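Thirty-eight demonstrations, 64 still to go

30 Jul 2021

The Forkolitz rig now records both hands at once, so I have gone back to collecting grasps for Skukura. The operator wears the gloves, the robot copies the finger angles, and everything is logged for training. Nicanor Medina wrote the retargeting code in February and it has needed two fixes since -- both in the thumb.

The fruit-print cloth stays in for the whole batch. I want a busy background in the wrist views, as plain grey made the last policy look better than it was.

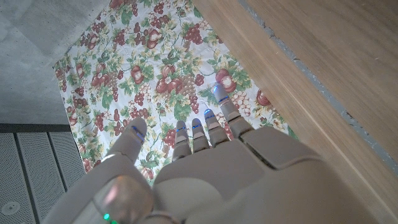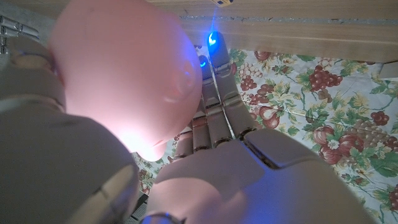
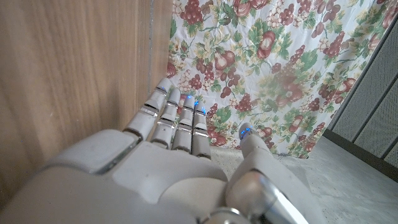 Finger curl maps across well enough. Thumb opposition does not: the operator's thumb has more sideways travel than the robot's, and the solver clips it without warning. For now I clamp the glove reading before it reaches the solver and log the raw value next to it.

Latency is about 38 ms from glove to joint command. Operators adapt to it, but they slow down near contact, and the policy learns that pause too -- I may resample those segments before the next training run.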